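搬家以后我一直没去改地址，拖到二月，银行寄来的新卡被退了回去，才不得不正视这件事。后来又拖了几个月。今天是26/07/2018，我终于可以说，除了一家健身房，全世界都知道我住在哪儿了。健身房那边我打算让它永远蒙在鼓里。

先说旧房子。旧房子在六楼，没电梯，楼道灯是声控的，咳嗽它不亮，叹气它亮。我在那里住得很节俭，自以为没什么东西，搬的时候才发现“没什么东西”也要装两趟车。搬家公司的师傅进门看了一眼我的书，又看了一眼楼梯，问我是不是老师。我说不是。他“哦”了一声，那意思大概是：不是老师你凭什么。

那些书后来处理掉不少。有一套菜谱是当年下决心自己做饭时买的，塑封还在。有一本讲时间管理，书签夹在第20页，时间管理到那里就结束了。还有三本同样的小说，两本是我自己买的，买第二本的时候完全不记得有第一本，第三本是别人还我的，而我不记得借过。

新家在二楼，朝向好，早上光很足。房东是个讲究人，合同附件列了一张清单，从空调遥控器到马桶刷都写了品牌和成色，马桶刷的成色是“良好”。我签字的时候很郑重，心想这辈子还没替一把马桶刷的品相负过责任。
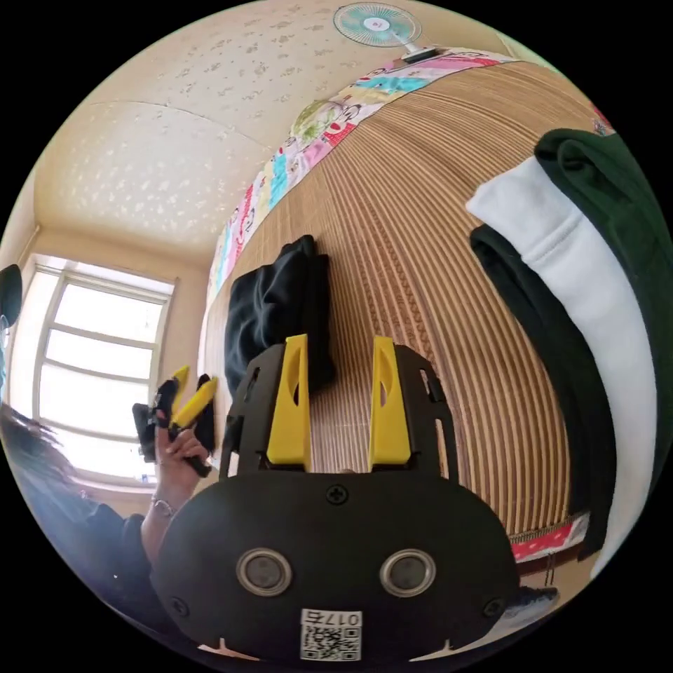
改地址这件事，我原以为是一个下午的活。我列了单子：银行、保险、电力、宽带、医保、单位、几家网购平台、一本还在订的杂志。列完很得意，泡了杯茶，坐下来从最难的银行开始打。

银行的电话先让我听了一段音乐，是那种把一首好歌用电子琴重弹一遍的音乐，听完你会连原唱一起讨厌。客服很客气，说改地址可以在手机上办。手机上说，为了您的账户安全，请前往柜台。柜台的姑娘说，先生这个手机上就能办的呀。我把手机递给她看，她点了几下，眉头皱起来，又叫来一位同事，同事点了几下，也皱起来。最后给我拿了一张纸质表格，上面要填原地址。原地址我填错了门牌，因为住了那么多年，我一直以为自己住在另一个单元。

宽带更有意思。我用的是Fuvau，当初图便宜办的。移机要收费，拆机也要收费，什么都不动，继续给那套空房子交网费，反而最省事。我认真考虑过这个方案。客服给我的工单号是1753，过了一个礼拜再打过去，工单变成了“已完结”。我问完结了什么，对方停了一会儿，说系统显示您很满意。

保险公司叫Husow，要求提供“能证明您居住在现居住地的材料”。我问水电单行不行，他说行，要三个月以内、寄到新地址的。我说我就是因为水电单还没寄到新地址才来改地址的。他说那您先改水电。水电那边要保险单。当然这是我夸张了，水电那边要的是租房合同，合同在房东那里，房东在外地，外地信号不好。

这期间最忠心的是那本杂志。我没通知它，它每个月照旧寄到旧房子，新住户也不拆，整整齐齐码在门口。我回去取过一次，爬到六楼，站在自己从前的门外，闻到别人家炖肉的味道，忽然觉得很不好意思，拿了杂志就下楼，连声控灯都没惊动。

衣服的事也顺便说两句。搬家让人看清自己的审美，我的审美是黑色。黑的、深灰的、洗成深灰的黑的。装箱的时候我在箱子上写“冬衣”，拆箱一看，夏天的也在里面，因为叠起来我自己也分不出来。有一只箱子到现在没拆，上面写的是“杂”，我靠在它旁边吃了不少顿饭，已经把它当边几用了。网上的整理博主说，半年没打开的箱子可以直接扔。我不敢扔，我怀疑户口本在里面。

至于家具，我在Guerreiro那家店买了一个柜子，说明书30步，我做到倒数第二步的时候发现门装反了。装反的门也能开，只是开的方向不太合乎人情，得先退一步再拉。用了一阵子也习惯了，现在去别人家，看见正常的柜门我也会先往后退一步。
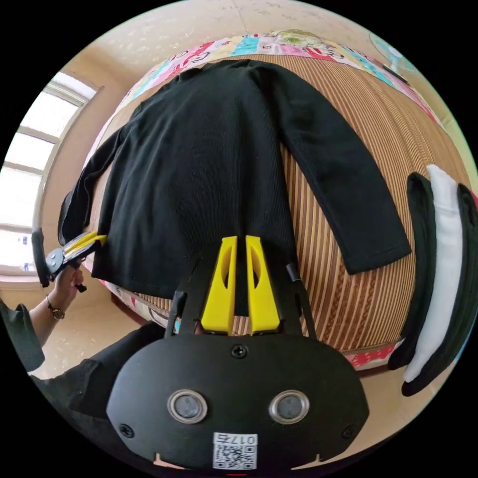 上一篇讲搬家的文章下面，Leandro Villalba 留言说我把顺序搞反了，应该先改地址再搬家，他搬去Wutden那次提前一个月就把信件转寄办好了，花了671块手续费，结果到新家收到的第一封信，是写给前任房客的催款函，第二封也是，第三封是转寄服务的续费通知。他还说，那位前任房客他至今没见过，但对人家的牙齿矫正进度了如指掌。

我看完心里舒服多了。我原来总以为世上有一种人，搬家前三周开始打包，箱子按房间编号，钥匙交接还拍照存档，他们的信从不走失。现在看来这种人即便存在，也在替别人收催款函。

顺便回答他问我的问题：转寄我没办。邮局窗口的大姐劝过我，说现在谁还写信呀。我想想也是。结果那张被退回去的银行卡，又在路上走了一趟，退给了银行的旧网点，那个网点自己也搬了。

杂志还有四期到期，续不续没想好。续的话又要填地址。

联系邮箱见“关于”页　｜　© 2018 保留所有权利　｜　返回顶部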